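Section 4: Low Storage Cabinets, Mabuza Range
Positioning, shelf fitting, door adjustment and filing

4.1 Scope of this section

This section applies to the low, light wood office cabinets supplied to administrative areas under the Mabuza furniture range. It is intended for office coordinators and staff who have been authorised to set up or reorganise a workstation. Desks, divider screens and seating are covered in Sections 2 and 3.

Questions about this section should be directed to Yolandi Hendricks, Workplace Services. Requests for replacement keys are handled separately (see 4.6).

4.2 Before you begin

1. Confirm that the cabinet has been assigned to your work area and that the number on the key tag matches the number on the delivery sheet.
2. Remove all items from the top of the cabinet and from the shelf before moving it. Cabinets must not be moved while loaded.
3. Clear the carpet along the full path of travel. Check for power leads, floor boxes and loose carpet tiles.
4. Close and lock the doors, then remove the key.

CAUTION: Moving a cabinet is a two-person task. Do not drag it across carpet tiles. Dragging lifts the tile edges and may loosen the base panel.

4.3 Positioning the cabinet

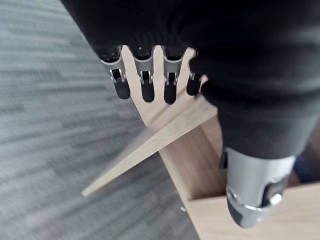 1. Lower the cabinet onto the carpet one end at a time. Keep fingers clear of the underside.
2. Leave a clearance of 600 mm in front of the cabinet so that the doors can be opened fully without obstructing the walkway.
3. Where the cabinet stands against a desk or divider screen, leave a gap of 10 mm for cables.
4. Press down on each top corner in turn. If the cabinet rocks, fit the levelling pads from the accessory bag and test again.

Note: On patterned or striped carpet it is easy to misjudge whether the cabinet is square to the desk. Measure from the desk edge at both ends. Do not rely on the lines in the carpet.

4.4 Fitting the shelf and adjusting the doors

1. Decide on the shelf height before inserting the supports. Binders stored upright need more height than binders stored flat.
2. Insert the shelf supports at the same level on both sides and push each one fully home.
3. Slide the shelf in at a slight angle, then lower it onto the supports.
4. Open each door and check that it swings freely. If a door drops or rubs, loosen the hinge screws by a half turn, lift the door into line and retighten. Adjust the upper hinge first.
5. Close the doors and turn the key. The lock should engage without force.

CAUTION: Do not lean on an open door or use it to pull yourself up from the floor. Hinges damaged in this way are not covered by the Brelletti service agreement.

4.5 Placing binders and papers

1. Sort binders on the desk before filling the cabinet. Current files belong on the shelf and reference files in the lower compartment.
2. Place binders with the label facing the door opening. Where binders are laid flat, stack no more than five.
3. Check the lower compartment for small items left behind by the previous user, particularly along the base panel, and hand them to reception.

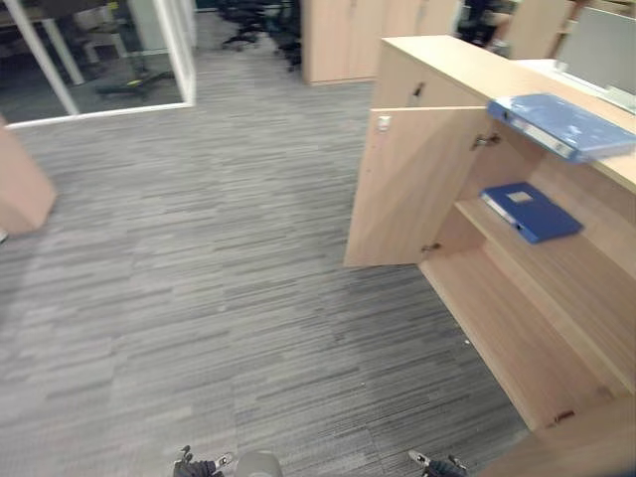 4. Keep the cabinet top for papers in active use. Trays should sit toward the back, and binders placed there temporarily should be returned to the shelf by 5 p.m.
5. Nothing should project past the front edge of the cabinet top while a door is open.
6. Label binders using the Pevus label sheets available from the stationery cupboard. Handwritten labels are acceptable until a printed one is ready.

Note: Personnel and payroll records may not be stored in this type of cabinet, whether or not it is locked. Contact Sreekumar Iyengar, Records Management, for access to secure storage.

4.6 Keys and locking

Each cabinet is issued with two keys. One is held by the user and the other by Workplace Services. Keys must not be left in the lock overnight or stored on the cabinet top. Report a lost key the same day so that the lock can be changed.

4.7 Care and cleaning

Wipe the outer surfaces with a soft, damp cloth and dry them straight away. Abrasive pads and solvent cleaners will dull the finish. Vacuum the carpet in front of the doors at regular intervals, as grit is readily carried onto the cabinet floor.

Check the hinge screws each June and after any relocation. Record the check on Form 200 and return the form to Workplace Services.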